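Findham Facilities Forum > Buildings and Rooms > Ceilings, Lighting and Window Coverings
Topic: Fluorescent fixtures under a corrugated metal ceiling
Replies: 6

dashour
Facilities Coordinator, Puslow Annex

Good morning. I am requesting advice from members who maintain large rooms with exposed metal ceilings. Our upper hall at the Puslow Annex is scheduled for a lighting review in September. The present fixtures are rectangular fluorescent units. Management has asked whether a suspended tile ceiling should be installed at the same time, in order to reduce noise and improve the appearance of the room. I would be grateful for the experience of others before I submit a recommendation.

Driss Ashour

villanueva_bldg
Member

We installed a suspended ceiling in a comparable hall at Villanueva four years ago and would do so again. Speech is considerably easier to follow, and the cables are out of sight. Please allow for access panels. Our first contractor did not, and 13 tiles were broken in the first year by staff trying to reach junction boxes.

S. Hamdy
Senior Member

I must respectfully disagree with the previous reply. A suspended ceiling lowers the room, complicates every future repair and may require the sprinkler layout to be revised. Acoustic panels fixed to the walls will address most of the noise at lower cost. Replace the fixtures, leave the metal exposed and paint it if the finish has dulled.

Kindly state what the windows are fitted with. Glare is often blamed on the lamps when the blinds are at fault.

Sherif Hamdy

festell_ops
Member

At Festell we obtained quotations for both options. The tile ceiling was the more expensive by a wide margin, and the supplier required 300 mm of clearance beneath the beams. We did not have it. Please measure before inviting anyone to bid.

villanueva_bldg
Member

The clearance point is fair. I do not accept that wall panels are equivalent. In our hall they were tried first and complaints continued.

dashour
Facilities Coordinator, Puslow Annex

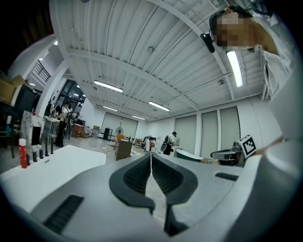

Thank you all. The question of clearance had not been raised internally, and I will have the beams measured this week. With regard to Mr. Hamdy's inquiry, the windows on the far wall have pale gray roller blinds, and I have no plans to replace them. The ridged metal panels and the white beams are both exposed, as are the thin cables, so any new ceiling would have to pass beneath all of it. Staff have also asked for better air movement; a standing fan is the present arrangement at that end of the room.

S. Hamdy
Senior Member

Thank you for the additional information. My recommendation stands. White beams and white panels already reflect light well, and you would lose that height for very little. I suggest replacing the fixtures one row at a time and taking light readings at desk level after each row. Ten readings per row should be sufficient. The cables can be gathered into painted trunking at modest expense.

The fan is a separate matter and should be costed under ventilation.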